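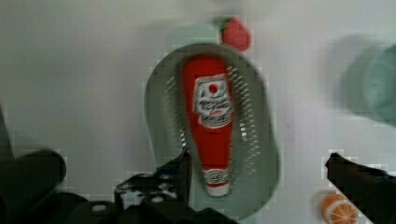 Rain that lands on a field has only a few places it can go. Some of it runs off over the surface, some evaporates, and the rest enters the ground. This chapter follows the water that enters. Chapter 3 dealt with what soil is made of, and you will need two ideas from it: particle size and structure. It is easy to think of soil as a kind of strainer that lets water pass and holds back solids. The oval colander under the ketchup bottle works that way. It has rows of small openings along its walls, and the bottle is far too large to pass through any of them. Soil does hold back solids, but the comparison fails in an important respect. The openings in a colander are made to one pattern and go through a thin wall. The openings in soil come in every size from wormholes to gaps too fine to see, and they connect in irregular paths that may run a few inches or many feet. Water moves quickly through the large ones and slowly or not at all through the small ones.

By the end of the chapter you should be able to define porosity and permeability, explain why a clay soil can contain a great deal of water and still drain poorly, and estimate how much water a given depth of soil will store for plants.

4.1 Pore Space

The solid part of soil consists of mineral grains and organic matter. The spaces between them are called pores. Porosity is the share of the total soil volume taken up by pores, and it is usually given as a percentage. A soil with a porosity of 54 percent is a little less than half solid material.

Pores hold either air or water. In a dry soil, most of the pore space is filled with air. In a saturated soil, nearly all of it is filled with water. Most soils, most of the time, are somewhere between the two.

Students often expect sand to have the highest porosity because its grains are large and feel loose in the hand. In fact, clay soils generally have more total pore space than sandy soils. Sand has large pores but fewer of them. Clay has a huge number of very small pores, and their combined volume is greater. The shape of the grains matters too. Flat clay particles can stack at odd angles, leaving gaps, while rounded sand grains pack together more closely.

Porosity can be changed by use. When heavy equipment crosses a wet field, it presses the grains together, and the largest pores are the first to close. Roots, earthworms, and repeated freezing and thawing can open the soil again, although this may take years.

It helps to keep storage and drainage separate in your mind. A bowl with solid walls stores whatever water is poured into it and drains none. A colander drains almost all of it and stores only the film that clings to its surface. Every soil does some of both, and the balance between the two depends mainly on pore size.

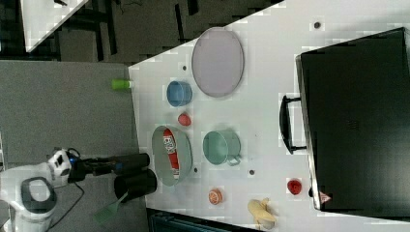
4.2 Permeability

Permeability describes how easily water passes through a soil. It depends on the size of the pores and on how well they are connected. A soil may have high porosity and low permeability at the same time. Many clays fit this description.

Two forces control most of the movement. Gravity pulls water downward through the large pores. Capillary action, the attraction between water and the surfaces of the grains, holds water in the small pores and can draw it sideways or even upward. After a heavy rain, gravity empties the large pores within a day or two in a well-drained soil. The small pores stay full.

The water content that remains once this free drainage has nearly stopped is called field capacity. Consider the Steyn silt loam, a soil we will use in several problems in this chapter. Its porosity is 54 percent and its field capacity is 30 percent by volume. When the soil is saturated, water fills the full 54 percent. When free drainage ends, 30 percent is left. The difference, 24 percent of the soil volume, has moved down and out of the layer, and air has taken its place.
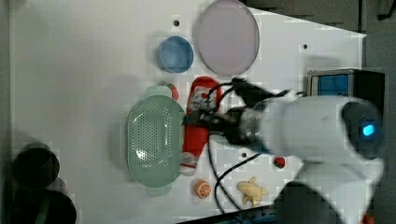 Not all of the water left at field capacity can be used by plants. As roots draw water, the larger of the remaining pores empty first. The water in the finest pores is held so tightly that roots can't remove it. The point at which a plant wilts and does not recover, even overnight, is called the permanent wilting point. The water held between field capacity and the permanent wilting point is known as available water. Sandy soils have little of it. Clay soils hold a lot of water, but much of it is out of reach. Loams tend to have the most to offer, and for this reason they are valued as farmland.

4.3 Layers

So far we have treated soil as if it were the same all the way down. Very few soils are. A common pattern is a loose upper layer over a denser one with more clay. Water moves down through the upper layer at a good rate, reaches the denser layer, and slows. If rain continues, the lower part of the upper layer becomes saturated. This is called a perched water table.

The fields at Tevness show the effect clearly. Annual rainfall there is 811 millimeters, and the surface soil is a sandy loam that should drain well. A dense clay layer lies at a depth of 81 centimeters. In wet springs, water collects above the clay and stays long enough to damage the roots of fruit trees. On the Pravov terraces, where the same sandy loam lies over gravel, there is no perched water, and growers have to irrigate by September in most years.

A sharp change from fine soil to coarse soil can also slow water down, which surprises many people. Small pores hold water by capillary action, and they won't release it into large pores below until the fine layer is close to saturated. Gardeners who put gravel in the bottom of a pot to improve drainage often get the opposite result.

Section 4.4 introduces Darcy's law, which lets us put numbers on the rate of flow. Before going on, review the units for volume and area in Appendix B.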